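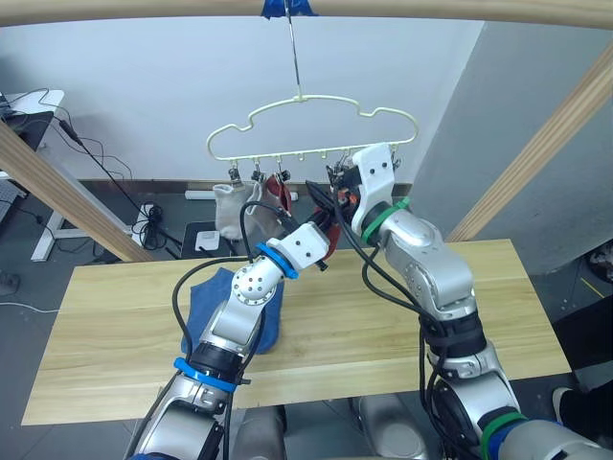
Monique thinks 50 demos of one sock is worth less than ten each of five socks, and told me so before I had my coat off. Maybe. Her point was that the policy learns the clip and never learns the cloth. Wrote it on the board so I'd stop arguing.

Home Journal Older Newer About

Wednesday, late. Sock hanging again. White ones fine, dark red fine, black is where it all goes to pieces. Depth gets noisy on black, or that's my theory, Maëlle says it's the thumb side of the grip and nothing to do with color. We could both be wrong.

Counted up the log after lunch. 914 episodes since we moved over from Pretimside, 475 of them usable. The rest are drops, clip slips, me hitting stop too early. Success on held-out socks is 63 percent with the two-arm pinch. Single arm was so bad I'm not writing it down here.

Tried Maëlle's idea of scoring the clip seperately from the grasp. Should have done that in December. Two numbers instead of one and you can see wich half is failing. Mostly the clip half.

Tomorrow: retrain without the early stops, then Monique's mix, same number of demos so it's a fair fight. Ask Ulmont about the spare gripper pads. Email Pichon back!! Also eat something before three.

Blue cloth still waiting its turn, no idea how to clip that one.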